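Course Materials > Home Organization > Unit 6: Sorting a Mixed Haul

Unit 6 – Sorting a Mixed Haul
Notes by Bogdan Stanciu, Herklow evening course

Welcome back, everyone! This is my favorite unit, and I'll try not to run over time again. Last week we talked about shelves. Tonight we get to the tabletop, where all the good decisions are made.

Clear a long surface before you start, and give every kind of container its own spot. Open baskets are wonderful for small stuff – slotted sides let you see what's in there without tipping it all out. Bottles of the same product go together, and if they're stable on their sides you can stack them in a rack with the labels showing.
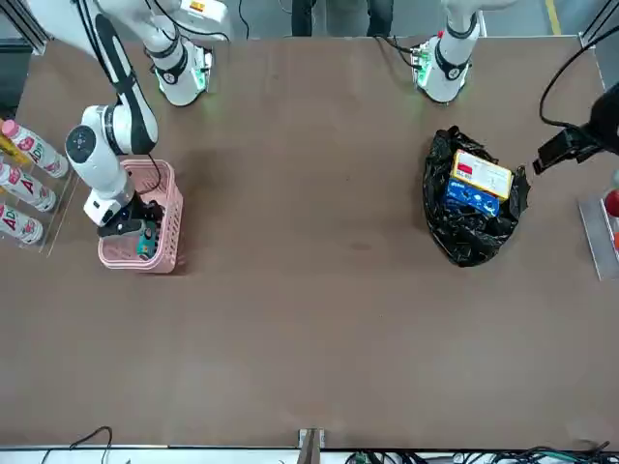
Bags are the tricky ones. A thin plastic bag slumps the moment you let go of it, and a box with stiff corners will catch in the folds every single time. Hold the opening wide, set the box in flat side down, then pull the plastic up around it. Practice this at home with a cereal box (it's oddly satisfying!).

For the exercise, bring 26 small items from one drawer and sort them twice: first by size, then by where you use them. Write down which version you'd live with.

Reading: Aranda, page 276, the part on baskets and bins.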